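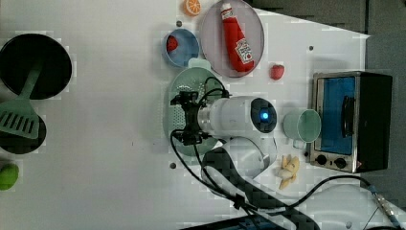
I got to the Tallside office a little before nine and Mwanaisha Biwott was already on her second coffee, with one for me beside it (bless her). She has set up kitchen tables for the robot arms for 4 years now, and before that she packed orders in the warehouse at Stedolthorpe.

"I used to lift boxes all day," she told me. "Now I put out toy strawberries! My kids think it's the best job in the world."

I asked if she'd been nervous when the packing line went over to machines. She took a while with that one.

"Sure I was. We all were. They told us in April and I went home and cried in the car. Some of my friends took the payout and I don't blame them one bit."

What she does these days is lay out a table, let the arm work through its task, then change things around and go again. The team got through 3,000 runs last year and wants 4,000 this time. It sounds dull to me, and I said so, and she laughed.

"Parts of it are very dull. But my back doesn't hurt anymore. And I get asked what I think. If I say the bowl's too close to the plate, Danylo writes it down." 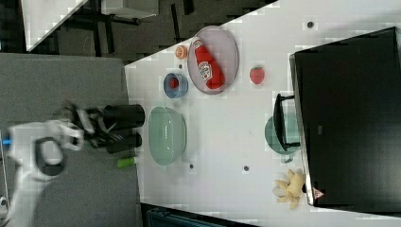 The ketchup on its plate, with the green bowl in front of the gripper.

Danylo Onyshchenko looks after the software and came over when he heard his name. He's a quiet guy, but he got going once we were on the subject of who gets the credit.

"People think the arm learns by itself," he said. "Mwanaisha can look at a table and say where it's going to go wrong. I have a degree and I can't do that."

So does she get paid for that eye of hers? Better than packing, she said, though not as well as she'd like, and she's told Capucine Renaud upstairs exactly that. The first 500 runs she did were on her old warehouse wage, and she's still a little sore about it (I would be too).

I wanted to know what she misses.

"The noise, believe it or not. We had the radio on and everybody sang. In here it's the motors and Danylo typing."

She's asked for a radio. Danylo says he's thinking about it.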